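Removing hard water marks from a polished stone worktop

Posted in Home and Garden > Kitchens
Asked by Samran Chuensuk
Viewed 1314 times

We moved into a flat in February and the kitchen has a stone worktop that the last tenants didn't look after. There are dull rings by the tap and a cloudy patch the size of a dinner plate near the kettle. Washing up liquid does nothing. I tried a supermarket limescale spray on a small bit at the back and it came up duller than before, so I stopped.

The letting agent says it is "granite or similar" and has no paperwork. I have been quoted 800 pounds by a firm to come and repolish the lot, and I don't want to pay that for somebody else's worktop. The deposit is a worry though, as the inventory only says "worktop, fair".

Can I do anything about the marks myself, and should I be sealing it? It is a polished finish and the water here is very hard.

3 replies

Vorklow

Find out what the stone is before you put anything else on it. Limescale spray is acid, and if it left a dull spot then there is a fair chance your worktop is marble or limestone, or has a good deal of calcite in it. True granite doesn't normally react to a quick go with a mild acid, though a resin coating on top might.

You can test it somewhere out of sight, such as the underside of the overhang or behind the hob. Put one drop of white vinegar on the stone, watch it for a minute, then wipe and rinse. Fizzing means calcite. If there is no fizz, dry it and look at it sideways under a lamp. A dull spot means it etches all the same, and you should treat it as you would marble.

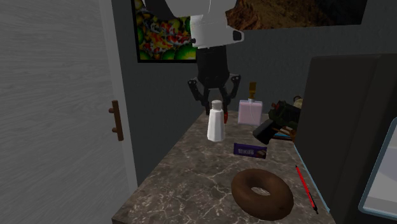
Don't go by the colour or the pattern when you are deciding. Plenty of marbles are sold as granite, and some quartzites look so much like marble that shops mix them up. Scratch tests are no good in a rented place either.

If it passes the vinegar test, this is what I do with hard water rings:

Clean the area with warm water and a drop of washing up liquid, rinse, and dry it fully.
Mix bicarbonate of soda with water until it is like thick yoghurt.
Spread it over the mark, cover with cling film and leave it overnight.
Lift it off with a plastic scraper, then rinse and dry.
If there is still a raised edge to the ring, go over it with 0000 grade wire wool, dry, with hardly any pressure. Try a hidden bit first. Don't do this on marble.

The paste helps with grease and tea under the scale more than with the scale itself. Most of the lifting is done by the scraper and the wool.

If it fails the vinegar test then the dull patches are etching, and no cleaner will bring them back. You would need a marble polishing powder and a damp felt pad. A small tub costs far less than your quote and will do a plate-sized patch, but the shine may not match the rest exactly. I'd tell the agent in writing before you start on that.

Ông

Just dry it after you use it. Mine is black granite and I keep a cloth by the tap. Never had it sealed in all the time we've been here.

Zurnov

Mostly agree with Vorklow, but on the sealing: a sealer won't stop limescale or etching. It slows down oil and wine soaking in. To see if you need one, leave a spoonful of water on the stone for 5 minutes and wipe it up. If the stone underneath has gone darker, it is drinking the water and wants sealing. If it looks the same, leave it alone. Sealer on a dense polished stone that can't take it in dries as a smeary film, and you will have a worse job getting that off than you have now.

If you do seal, wait until the stone is properly dry, around 24 hours after the last wash. Wipe it on thin and buff off whatever is left at the time it says on the bottle. Do it on a day when you can manage without the kitchen.

Also look at the tap. Rings that keep coming back in one place can be a slow weep from the base, and a washer or a new bit of silicone is cheap. In a rental that one is for the landlord to fix.

Comment from Samran Chuensuk

Thanks all. Tried the vinegar behind the hob on Tuesday. No fizz, but there is a faint dull spot if I get my eye down level with it, so I'm treating it as marble and leaving the wire wool in the shed. Water test showed no darkening. I have emailed the agent about the tap and asked whether they mind me using the polishing powder by the kettle.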